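Grorkton Finger Guard, service notice and product details
Product line: Grorkton by Hodell
Applies to: guard firmware 2 and earlier, parallel grippers only

Grorkton sits between the arm controller and the gripper and limits closing force near rigid containers. In May the support desk at Arninach confirmed a fault in which the guard releases its force limit while the fingers are still below the rim of a crate. The fault was reproduced in simulation on the standard tabletop layout.
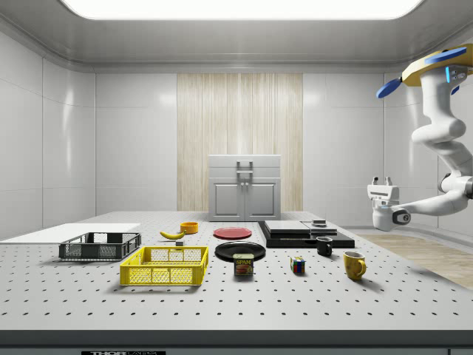
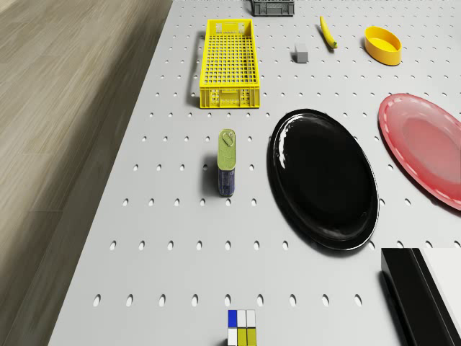
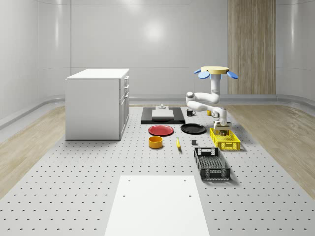
What goes wrong

The guard decides that the fingers are clear of a container from wrist height alone. If a crate sits at an angle to the table grid, the stored rim height is read from the wrong corner and comes out low. The guard then drops to its open-space setting early. On the next close command the fingers can clamp the crate wall at full force. The controller logs this as a normal grasp - no alarm is raised.

Of 13 simulated runs with a rotated crate, 6 ended with the limit released too soon. Runs with the crate square to the grid did not show the fault. Plates, mugs and cans are not treated as containers by the guard and are not affected.

Who should act

Any site running firmware 2 or earlier with open-top crates or bins. Msimang wrist adapters add a fixed height offset, which makes the error larger. Sites using them should stop unattended picking from crates until the update is installed.

Interim settings

Set RIM_SOURCE to MANUAL and enter the height of the tallest corner.
Set CLEAR_DELAY to 2 seconds.
Keep hands out of the crate while the arm is enabled. The force limit is not a safety-rated function and does not replace the cell stop.

Update

The corrected firmware reads all corners and holds the limit until the fingertips, not the wrist, pass the highest one. It also logs a separate code for wall contact. Existing settings are kept, except RIM_SOURCE, which returns to AUTO after the restart.

Fault reports: Notburga Koller, support
Replacement fingers and returns: Notburga Bühler, Arninach service counter - include the guard serial number and the controller log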